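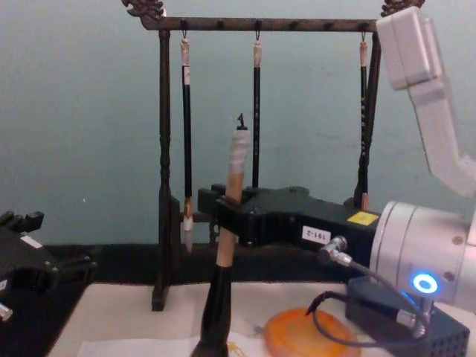 Which brush do I reach for when I want a stroke with some weight to it? The big one with the pale wooden handle, held upright, near the middle.

Sunday, after lunch. Calligraphy on the brain again! Two hours went by before I thought of tea. I've decided I love the hanging rack more than anything else on the table – the curled ends look like dragons to me, and Callum says I'm dreaming. The brushes hang tips down, the way Anel Kruger taught us in the Dikardale class.
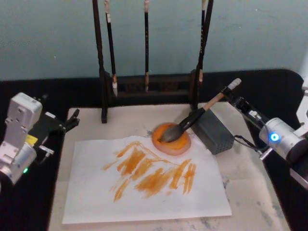 I keep thinking about orange, too. I was brought up on black and nothing but black, and what a cheerful thing a dish of orange is! The dry, streaky marks are my favorites, where the brush is running low and you get all those little gaps in the color. Anel calls them thirsty strokes. She made us do 102 of them one evening in July and my wrist hurt for days (worth it).

Must order more paper, about 12 sheets left in the drawer. And ask Callum if he wants to come along next time – he says he has no patience, but he sat still for the whole Haldane concert, so I don't believe him.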